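Category: Household automation | Robotics | Laundry | Articles needing more sources

Robotic laundry handling

Robotic laundry handling is the use of machines to sort, pick up, spread, fold and stack washed textiles. The term usually leaves out washing and drying, which have been done by machine in most homes for decades. It covers the steps between the dryer and the shelf, which are still done by hand in nearly all households and in many small laundries.

Industrial equipment has folded flat goods such as sheets and tablecloths for a long time. These machines depend on a person to feed each piece in by its edge or corners. The harder problem, and the one most current work is concerned with, is a machine that can start from a mixed pile in a basket and finish with folded goods and no help in between. As of this writing no such machine is in common household use.

Background

Rigid objects keep their shape when they are picked up. A mug seen from one side can be matched to a stored model, and a gripper can be sent to a known point on it. Cloth has no fixed shape. The same hand towel may lie flat, hang from one point, or be rolled into a lump with most of its surface hidden, and each time it is touched it takes a new form. A fold made in one place also moves material in another.

Early research systems dealt with this by slowing everything down. A towel was lifted, turned in front of cameras until two neighboring corners could be found, laid out, and folded in set steps. Results were often good but a single piece could take many minutes. Later systems use learned control, in which the robot is trained on recordings of people guiding the arms through the task. These run faster and cope better with surprises, though they can fail in ways that are hard to predict.

Typical equipment

Most test stations use two arms fixed along one side of a table. One arm alone can drag and fold small pieces, but two are needed to hold a towel open in the air or to pull it straight. Parallel grippers with two fingers are the usual choice. They are cheap and easy to repair, and they pinch cloth fairly well once an edge has been lifted from the surface. Suction cups, which are common in warehouse picking, do poorly on loose or open weaves because air passes through the fabric.

Baskets are used as the start or end point of the work. Open lattice baskets are light enough that an arm can knock them over or push them out of position, and a system trained with the basket in one place may do badly when it has shifted.
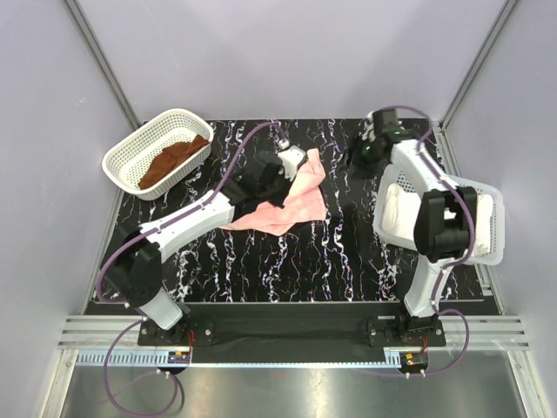
Two-arm station with cloths of several colors and two perforated plastic baskets. The left gripper holds a crumpled pink cloth.

Steps in the task

Separating. The machine must take one item from a group. Dark cloths lying together are a known source of error, as the border between them is hard to see. Pieces that cling or overlap may come up as a pair. Some systems shake the item or lower it again to check, while others go on and correct the fault later.

Finding a grasp point. Corners are preferred, followed by hems. A hem is stiffer than the rest of a towel and gives the fingers something to close on. If the fingers meet the cloth too far from the edge they gather a bunch of fabric, and the item can't be laid flat from there.

Spreading. The item is pulled over the table or held up between two grippers. A few designs swing the cloth so that air opens it, much as a person does with a bedsheet.

Folding. Once the piece is flat, this is the easiest part for rectangular goods. Shirts, fitted sheets and anything with sleeves or elastic are much harder.

Stacking. Folded goods have to be moved without coming apart. This step is often left out of published tests.

Seeing the cloth

Cameras are placed above or beside the table for a wide view, and often at the wrists of the arms for a close one. The wrist view matters most in the last moments before a grasp, when the arm itself may block the other cameras.
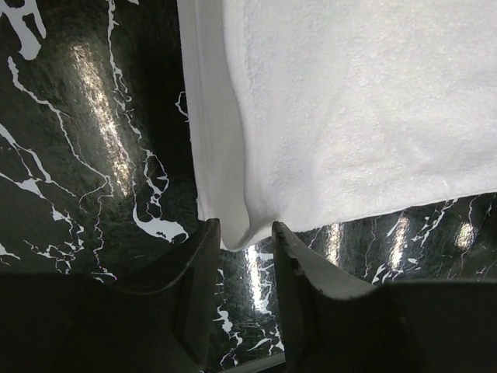

CLODIER TEST ROOM, 3/3/26 – The corner of a white terry towel hangs just above the tips of two gripper fingers, over a glossy black surface with white veins.

Thick looped fabrics such as terry show up well against a dark background, but their edges are soft and a few millimeters of error can decide whether a corner is caught. Glossy surfaces add reflections of overhead lights. White marks on a table may also be taken for white cloth. Developers differ on how to treat this. One approach is to use a plain matte table and get the grasping right first. The other is to train on patterned and shiny surfaces from the start, on the grounds that kitchen counters and dining tables in real homes are seldom plain.

Performance

Figures from different groups are hard to compare. There is no agreed rule for what counts as a folded towel, how the pile should be arranged at the start, or whether a person may step in. Short videos are often sped up, and failed attempts aren't always reported.

Among the smaller published trials is one run at Clodier, a maker of laundry room fittings, under the engineer Shewit Alemayehu. The test, known as the Dirkton trial after the software it used, logged 1,340 towel attempts. Items were scored in batches of 100, and a towel passed only if it was folded, had no edge sticking out past the others, and had not been touched by a person. In the first batch 39 passed. Alemayehu's report gives most of its space to the failures. The largest group was missed corners, in which the fingers closed on air or on a single loop of yarn. The next was baskets pushed or tipped by an arm on its way to something else.

The report also noted that towels held at both ends were rarely dropped. Most of the lost time came earlier, in getting the second gripper to the right place. 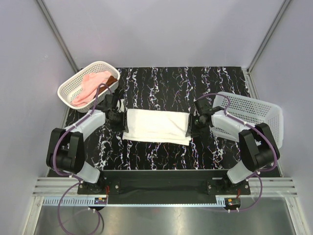
A folded white towel held between two grippers.

Use in business

Hotel and hospital laundries have large volumes of similar goods, which suits machines. Feeding a flatwork folder is repetitive work with high staff turnover, and several firms sell or lease equipment meant to take over that one job. Treto offers a unit that picks single towels from a bin and passes them to a standard folder. An attendant is still required to clear jams and remove items that don't belong, such as washcloths caught inside pillowcases.

Smaller shops have been slower to buy. A wash-and-fold counter may handle socks, jeans, baby clothes and bath mats in a single order, and customers expect their own items back. Floor space is also limited, and a station with guards on the sides takes up as much room as a folding table with two people at it.

Use in the home

Home machines have been announced many times. Most accepted only certain items, needed the user to clip each piece in by hand, or took longer than folding the load in person. The Tsakiris folding cabinet, shown to the trade in October, follows the older pattern – the user hangs each garment on a pair of clips and the cabinet does the rest. It does not accept towels above bath size.

General-purpose household robots are a separate line of work. Their makers usually list laundry among the first chores they hope to cover, along with clearing tables and loading dishwashers. A mobile robot has to carry its arms to the work, deal with varied lighting and furniture, and be safe around children and pets. Cost remains high, and speed is well below that of a person.

Open questions

It isn't settled whether a machine that learns towels well will carry that skill over to other fabrics, or will need fresh training for each. Wear is another concern. Hard finger tips can pull loops in terry cloth, and little has been published on the condition of textiles after hundreds of machine folds. Noise and repair costs have received less study still.

See also: Flatwork ironer; Garment folding board; Parallel gripper; Service robot

Contact the editors | Copyright and reuse | Back to top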